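Notas para la charla: el kit Naline de pinzas de mano
Duración prevista: 22 minutos y preguntas al final

Saludar, decir quién soy y dar paso a Vilmos Szilágyi, que lleva la segunda mitad. Pedir que apunten las dudas sobre precios; se responden al cierre.

Qué ofrecemos. Naline es un kit de dos pinzas de mano para grabar demostraciones de tareas domésticas. Una persona hace la tarea con las pinzas y la grabación sirve para entrenar un brazo robótico. Se vende suelto o con el servicio Finari, que incluye revisión de los datos y entrega en 7 días.

Qué trae la caja. Dos pinzas, dedos blandos de recambio, cubos con marcadores, cargador y maletín. La calibración dura 6 minutos. Decirlo despacio, es lo que más preguntan.

Pasar a la tarea del horno. Los dedos son negros y blandos, y quedan enfrentados. El cubo blanco con marcadores va montado encima de la pinza. El horno es un tostador de sobremesa con la puerta de cristal abatible y tres mandos redondos a la derecha. Dejar la diapositiva puesta un momento.
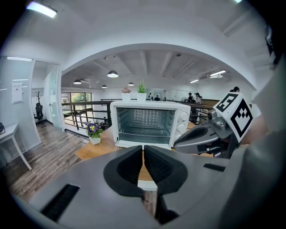

¿Se puede alquilar el kit sin contratar el servicio?
El alquiler va por meses y es independiente de Finari. Quien lo alquila se queda con los archivos en bruto y los procesa por su cuenta.

Seguir con los límites. Los dedos se gastan y hay que cambiarlos. Con objetos muy finos, como una hoja de papel, el agarre falla bastante. No prometer nada sobre líquidos: todavía lo estamos probando en Skoretbridge.

Caso de cliente. Bratu encargó en mayo aproximadamente 100 demostraciones de cocina. Lama Sabbagh coordinó las sesiones y pidió dos cambios: un gatillo menos duro y una correa para la muñeca. El gatillo ya está cambiado. La correa sale con la próxima versión.

Precios. No leer la tabla entera. Explicar la diferencia entre compra y alquiler y decir que los recambios se piden aparte.

Dar la palabra a Vilmos. Tiene el maletín en la mesa de la entrada y lo abre después de las preguntas. Recordar que devuelvan las pinzas antes de salir.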